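The phone at Skirnolach rang at ten past four, which was early for a cancellation and late for a delivery. The hostess let it go twice before she picked up.

"Do you take names for a table?" the man asked.

"For parties over five. Anyone else can walk in and we put you on the list."

"There's one of me."

"Then you'd walk in."

He thanked her and hung up. She wiped the menus, all of them, front and back, and set them in the rack by the door. The restaurant had 19 tables and she had been seating people at them since before the awning was replaced. In March the harbor was still cold enough that people asked for the back wall, near the kitchen, and complained about the noise when they got it.

They opened at five. A couple came in with a stroller and wanted the window. Two women in raincoats wanted anywhere. A group from the Vollico office, across the street, stood in the doorway deciding whether they were hungry until she asked them to step in and close the door. By six there was a wait, and she was writing names on the pad and telling people forty minutes.

The man came in at twenty past. She knew his voice when he asked if he had called the right place. He was older than he had sounded, and he wore a tie that had been folded in a drawer for a long time.

"It'll be forty minutes," she said. "There's a seat at the bar now if you'd like that."

"I'd rather have a table. I'll wait."

"You can get a drink next door while you do. Farooqui has a few stools. I'll send someone over when it's ready."

"I'll wait here, if I'm not in the way."

He was slightly in the way. She moved the umbrella stand and he sat on the bench under the coats with his hands on his knees.

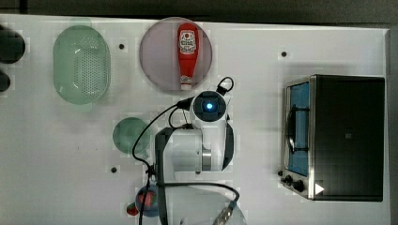
A party got up from the corner, and she sent the busboy over with a cloth. The people ahead of the man on the list had gone to look at the boats and didn't answer their phone. She called them twice and waited the five minutes the owner insisted on. Then she crossed them off.

"I have something for you," she told him. "It's a four-top, but I can give it to you."

"Which one is it?"

"In the corner, under the map."

He stood up and looked past her into the room. The map showed the old Bodbridge ferry line, which had stopped running in 2000. Customers liked to find their streets on it.

"That's the one I was going to ask for," he said. "I didn't think you'd do that over the phone."

"We wouldn't have."

She walked him over and took away two of the settings. He asked her to leave the other one. She put the fork back where it had been and gave him a menu, and after a second she put a second menu down across from him.

He ordered the haddock and a bowl of the chowder. When the chowder came he had the waitress set it on the other side. The waitress looked over at the front stand, and the hostess shook her head a little, so the waitress went on to her next table.

It got busy after that. The stroller couple left and the baby's hat had to be run out to them. The Vollico group wanted separate checks. The people who had gone to look at the boats came back and were angry, and she gave them the next window table and a basket of bread, and they were less angry. She didn't look at the corner for most of an hour.

When she did, he had finished the haddock and pulled the chowder over to his own side. He was eating it slowly, with crackers. He had taken off the tie.

He paid in cash at the stand. The check was small, and he counted out the tip separately and asked her to see that the waitress got it.

"How was everything?" she asked. She asked everybody.

"The chowder used to have more pepper in it."

"They changed it a few years ago. People kept sending it back."

"She'd have sent it back now," he said. He put on his coat, which took him a while, and she came around and held the sleeve. "Can I ask you something? If I came on a night when it wasn't so full, would I get that table?"

"Come at five. There's hardly ever anyone in the corner at five."

"But you can't put my name down."

"Not for one."

He nodded and buttoned the coat up to the neck. "What about for two?"

She looked at the pad. The rule was on a card taped beside the phone, in the owner's handwriting, and she had read it aloud to callers so often that she no longer saw it. There were four names still waiting. She turned to a clean page at the back and asked him how he spelled his.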